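Notebook, March, Ursu planner, chest task

Picked up from yesterday's list. The lid-opening task in the Pustdale scene set still fails more often than it should, and it fails early, before any contact. Out of 192 seeded starts overnight, 66 ended with the planner giving up on the approach. Grasp scoring looks fine in those. The candidates are sensible and then every one is thrown out for collision.

Went back through the rejected candidates with the overlay switched on. My first guess was the bounding region for the front of the chest. The loader takes it from the mesh at import, and if the lid is counted as part of the body then the overhang gets pushed down to floor height. That would put a solid slab just where the wrist needs to go.
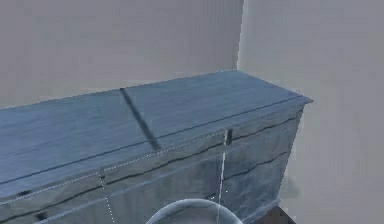 Tried splitting the mesh into lid and body before the hull is built. Rondus will do this from the joint tree if the asset has one, but ours was exported flat, so I did it by hand and saved it as a separate collision file. Visual mesh left alone. Reran the 66 failed seeds only: 17 still fail. Didn't touch the planner timeout or the grasp sampler, so the change should be down to the hull.

The remaining 17 look like something else. In the ones I opened, the start pose has the elbow on the wall side and the planner never finds a way to swing it over. Could add a second seed configuration for the arm. Could also just stop spawning the chest that near to a corner, but the Vutovberg scenes have the same layout and we'd only meet it again there.

Side note: collision padding is set in two places, and the one in the scene file wins without any warning. Lost most of the morning to that. Put a log line in.

To do:
- rerun all 192 with the split hull
- second arm seed, try on the 17 first
- ask whoever exported the chest for a version with the hinge in it
- remove the duplicate padding setting

Run left going at 16:40, logs in the usual folder under ursu_chest_split.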